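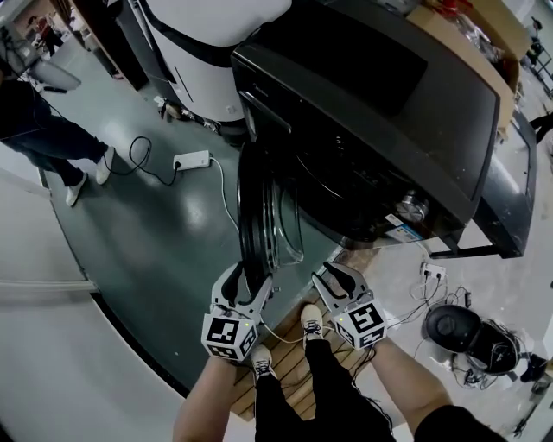 Daniyal Sethi wrote on our first draft that a rule you can't check in ten seconds is a wish, and that half of ours were wishes. Fair. So this version is shorter and most of the rules got rewritten as things you look at or touch.

**Floor rules for hand-held gripper demos – project report, Harstead group**
February 14, 2020

## What we had to do

Write a set of working rules for recording appliance tasks with two hand-held grippers. Door open, door close, turn a knob, that kind of thing. The Stomen course handbook covers fixed arms: fences, stop buttons, speed limits. Almost nothing in it fits a person walking up to a washing machine with a gripper in each hand. No fence. The person is the arm.

We used the Punside log as our source. 3753 recordings, of which we read the notes on 300. Navarrete's old checklist was the starting point for the wording.

## What goes wrong

Of the 300, 80 had a problem written down. Sorted by hand, so some could go in two piles:

- marker cube turned away or covered by a sleeve or a door
- indicator light not checked before the start
- cable between the grippers snagged on something
- operator looked up or shifted feet halfway through
- second person too close

Cables were the pile we argued over. A washer on a stand needs power, the gear needs power, so you end up with power strips on the floor and loops of cord near where people walk. There's one to the left of the washer and one on the right at our own station, and the right side is worse, a real tangle. We wrote the cable rule and then did not meet it ourselves. Left in the report on purpose, see Open points.

## The rules, version 2

1. Check the light on both grippers. If you can't see it from where you stand, stop and look.
2. Marker cubes clean, nothing hanging over them. Push long sleeves up past the wrist.
3. Cable between the grippers stays in front of the body. Spread your hands as wide as the task needs, once, before recording. If it pulls tight, change the setup.
4. Swing the appliance door through its full travel before the first take. Know where the rim ends up compared to your shins.
5. Feet flat. If you stand on a pallet, both feet go on it and stay there for the whole take. Closed shoes.
6. Power strips out of the walking path. Cords flat, no loops.
7. Anyone not recording stands back behind the line. No talking to the operator during a take.
8. Anyone in the room can say stop. Operator lowers both grippers and then asks why.
9. Write the problem down right after the take, even if the take is kept.

Rule 5 was going to ban pallets alltogether. The slats can catch a heel. But the height helps shorter operators reach the top of the machine, and we could not agree, so it says what it says.

## Trying them out

We ran 50 takes with version 1 in November. Rules 1 and 2 were easy, people did them without being told after a while. Rule 7 failed constantly – there was no line on the floor, so "behind the line" meant nothing. Tape first, then the rule. Rule 8 got used twice, both times for a cord.

Version 2 has not had a full trial yet. Should of been done before this report, we ran out of time.

## Open points

- Cable rule needs somebody to own it. Ceiling drop? Not priced.
- How far back is back? We say one big step past the open door, no measurment behind that.
- Water. All our takes were with the machine not filled. Rules say nothing about a wet floor and need to before anyone runs a wash.
- Handbook wants a sign-off sheet for each session. Draft is in the shared folder, missing the box for rule 4.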